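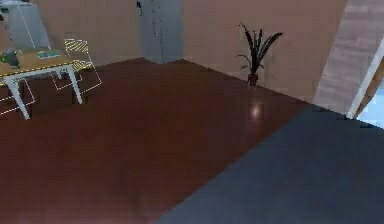 Glossy floor, reddish-brown tone, with light-top table.

Wolleck Erard 411 Floor Finish

The Erard 411 is a clear gloss finish for interior wood floors in homes, offices and public rooms. It is supplied ready to use and is applied by roller or brush.

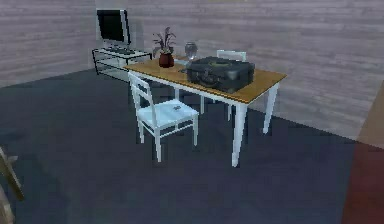
1 min read

Preparation
Floors must be sanded, vacuumed and free of wax. Wolleck recommends the Sitia primer on oily woods – a test patch is advised.
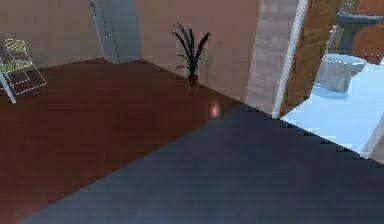
Two coats are standard. A third is specified for halls and stairs. Furniture may be returned after 70 hours, and rugs after 98.

Ordering
Item 303: single can
Item 411: trade pack, with roller sleeve

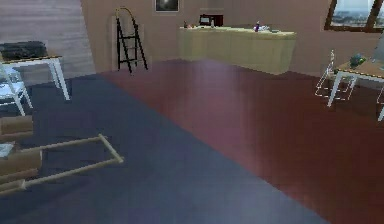 Trade accounts are opened on written request. Technical questions should be addressed to Gwion Gronow, Floor Products. Safety sheets are supplied with each order.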